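Project report, automation at work unit. Draft 2, February

Our question: what changes for the people when a cleaning job gets handed to a pair of arms? We looked at Janeck, a small firm that cleans and resets rental kitchens. They have a two-arm cell for testing wipe-down jobs on tile.
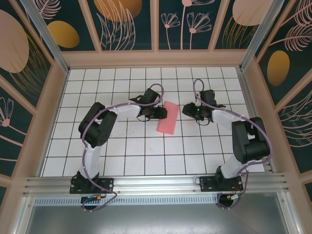

*Reading time: 8 min (full report with appendix)*

**What we did.** Talked to 10 staff, plus a short survey. Two mornings at the cell. Not enough, we know.

**Before.** Each cleaner did the whole kitchen, start to finish. Sore wrists came up alot. So did liking the quiet.

**Now.** One person per shift minds the cell. Resets the sponge, stops the arms, writes down faults. Training was 40 minutes, most said too short. Pay the same so far, which people noticed. 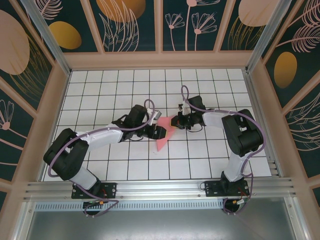
The fault log is the part we didnt expect. Older cleaners write the best notes in it, they know what a badly held sponge does to a corner. Management reads those now. Two people said it was the first time anyone asked them how the job is done.

**Worries.** Hours, mainly. Also who gets blamed when a tile is left dirty. No written rule yet.

**To do:** compare with Buvstead (no arms there), fix survey table, add sources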